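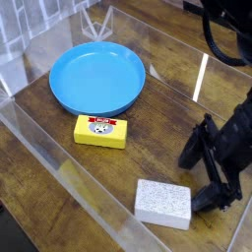
Cell 2, gripper at the white block, plate and yellow box at the back.

Bench cell practice: reset rules and acrylic guarding

ghassan_srour
I've been asked to write a one-page practice sheet for our tabletop cells and I'd like some eyes on it before it goes on the wall. The cell is an acrylic enclosure on a wooden table with one arm and a two-finger gripper. The task set at the moment is a plate, a small box and a white block. We have 3168 episodes logged against the old sheet, which was mostly a list of things people had been told off for.

Draft as it stands:

1. Objects go back to their start positions before every episode, checked against the reference still.
2. Fingers open and clear of all objects before the operator calls ready.
3. No hands inside the panels while the arm is enabled. Pause doesn't count as disabled.
4. Wipe the acrylic at the start of each shift, inside and out.
5. Anything abnormal goes in the log before the next episode starts. Don't save them up for the end of the shift.

Mostly after comments on 1 and 3.

rvavra_bench
Number 3 is right but it needs to say who holds the enable. At Prirkevus we had the same wording and two people each assumed the other one had dropped it. Now the person reaching in carries the key. It goes in their pocket and comes back out when their hands are out.

Also, don't let anyone call the acrylic a guard unless you've worked out what it has to stop. Ours was put in to keep parts on the table. That's a barrier for objects, and the risk assessment should say so in those words.

giltix_user
Disagree on the key. On a small arm with force limits it slows the reset to a crawl and people start leaving it in the switch. A rule that gets skipped every second reset is worse than a softer one that gets followed. We use a hold-to-run pedal. Foot off, arm stops, reach in.

rvavra_bench
A pedal is fine until somebody reaches in while a second person has their foot on it. How many people per cell?

giltix_user
One. I'd agree with you for two.

ghassan_srour
We run two during training and one otherwise, so it may have to be the key for both. I don't want a sheet with two versions of the same rule on it. Point taken on the wording for the acrylic, I'll change it in the assessment as well.

For rule 1, this is the other still from the same setup. The question is how tight the start position should be.

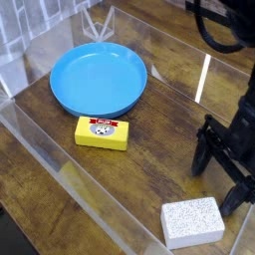

Same layout. Fingers open, box just in front of the plate, block near the front.

qusai_h
Depends what the data is for. If it's for a repeatability test, mark the table. If it's for training a policy, fixed positions will do you harm, as it learns the spot and ignores the object. I'd write the rule as "inside the start zone" and give each object its own zone. Then have the operator vary it on purpose.

One thing I'd look at is the gap between the box and the plate. They're nearly touching. If the task is to pick the box, the finger on that side may have to come down on the rim. Either set a minimum gap or write down that close contact is allowed, so you don't get three operators with three opinions.

munther.nimri
Agree on the gap. We set ours at 50 mm for easy episodes and let it go to nothing for hard ones, with a tag in the log for which is which. Without the tag you can't separate them afterwards.

Rule 4, what are you wiping with? Check the cleaner is safe for acrylic. Solvents craze it and then the reflections get worse. You've already got bright streaks on the panel edges in those stills and a yellow reflection down in the left panel. A detector can be fooled by that. I'd put matte tape along the top edges.

ghassan_srour
Soapy water and microfibre. Hadn't thought about tape.

khalil_haddadin
Tape's okay but it lifts at the corners and then you've got a loose end inside the cell. We went with a fixed lamp and a closed blind. I'd also want a rule about the curtain in the top left corner. It's sheer, so your light will change between morning and 4 pm whatever you do with the panels. Either blackout it or record the time of day with each episode.

Cable too. There's a loop hanging at the top of the arm. Put a line in the shift check to run the arm to its far corners slowly and watch that the loop doesn't catch on the back panel.

rvavra_bench
Second the cable check. It belongs before the first episode, with the e-stop test, which I notice isn't on the draft at all.

ghassan_srour
The e-stop test is on the Endura checklist that hangs beside the cell, but fair enough, I'll repeat it. Revised 1: "Each object inside its marked zone. Record gap class, close or clear." Revised 3: "Person reaching in holds the key." Cable and e-stop go in as a new rule ahead of the others.

giltix_user
Still think you'll find that key in the switch by December.

ghassan_srour
Maybe. Alemayehu runs the late shift and I've asked for every time it's found there to be logged. I'll post the second draft when the zones are measured.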